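Revised 09/05/2022 - Household Tasks Handbook, Ritberg site

## Tips for recording tidying examples

These tips apply to all operators who gather examples for the Plurkodero learning system. Each example is one complete attempt at one task, from the first movement of the arm to its return to rest.

- Write the task sentence before recording begins, in plain words: "Take the pouch out of the box."
- Record 16 attempts per task, then change the starting position of the box.
- Keep failed attempts. Mark them as failed and leave them at full length.

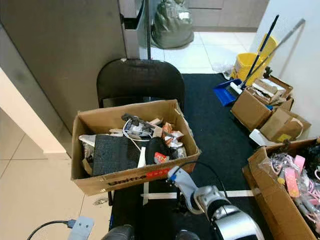

Clutter is a required part of the tidying set. Operators should not sort a container before recording, as the system must learn from household boxes in their usual state. An open cardboard box on a chair, with a tangle of white cable lying among snack wrappers and a small black pouch, is suitable for the first level. Cables should be assigned their own task - a cable pulled by accident during another task must be noted in the log.

Wrist views require separate review. Glossy floor tiles return the ceiling lights as bright spots, and dark objects lose their detail in dim rooms. Play back 4 attempts from each group at full size before approving the rest.

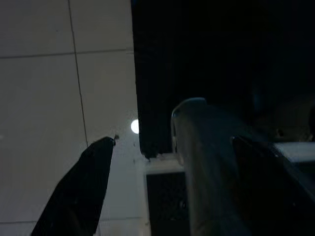
*Wrist view: both fingers over dark objects and tile, with a round light reflection on the floor.*

Send completed logs to Raíssa Leite. Requests for new task sentences go to Ermanno Cocco, with the batch number in the subject line.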